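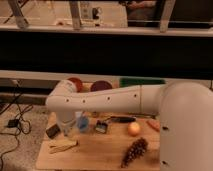 Light wood tabletop with a blue cup.

Oiled Wood Tabletops: Cleaning, Rings and Re-oiling

These notes apply to solid or thick-veneered tops finished with a penetrating oil. They do not apply to lacquer, polyurethane or melamine. To check the finish, place a drop of water on the underside and wait ten minutes. Lacquer will show no change. Oil will darken slightly under the drop and recover as it dries.

Daily cleaning

Wipe with a cloth wrung out until it no longer drips. Follow the grain. Dry at once with a second cloth. Dish soap is acceptable in small amounts; a drop per quart of water is enough. Avoid ammonia, bleach, vinegar and any sponge with an abrasive face.

Microfiber cloths should be washed without fabric softener, which leaves a film that later repels the oil.
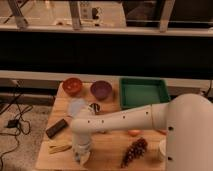 Can a white ring be removed without sanding?
In most cases it can, provided the ring is white and the wood below has not turned black. Rub in a little of the same oil used on the top, leave it for an hour, then buff dry. Black marks are usually iron stains and need oxalic acid.

Sanding and re-oiling

Clear the top and let it dry overnight. Sand with 120 grit only where the surface is rough, then go over the whole top with 180. Vacuum, then wipe with a dry cloth. Apply oil thinly with a lint-free pad. Remove all excess after 15 minutes; oil left standing turns sticky and has to be scrubbed off with mineral spirits. Apply 3 coats on bare wood, one on a top in regular use. Allow a day between coats.

Oily rags can self-ignite. Lay them flat outdoors to dry, or soak them in water and seal them in a metal can. 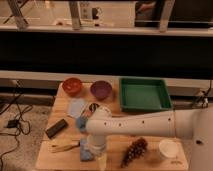

Standing objects cause more wear than meals do. Grit caught under a base scratches each time the item is moved, and trapped moisture marks the oil. Small bowls such as the red and purple ones at the far edge of this table should be lifted, not slid, and dried underneath before they go back. A shallow tray like the green one beside them can hold the smaller items, but the wood under it also needs air. Move it once a week.

Felt pads help under ceramics. Replace them when they flatten, and do not use rubber feet. Some rubber compounds leave a brown stain that oil will not hide.

Humidity matters as much as cleaning. In a heated room in February the top will shrink across the grain,

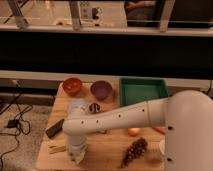 and the screws holding it to the base must be able to move with it. Use slotted brackets or figure-eight fasteners. Loosen any screw that has been driven tight through a round hole, and enlarge the hole in the rail to an oval. Do not glue the top to the frame.

Store leftover oil in a full, closed container. A skin on the surface means the oil has started to cure, and the can should be discarded.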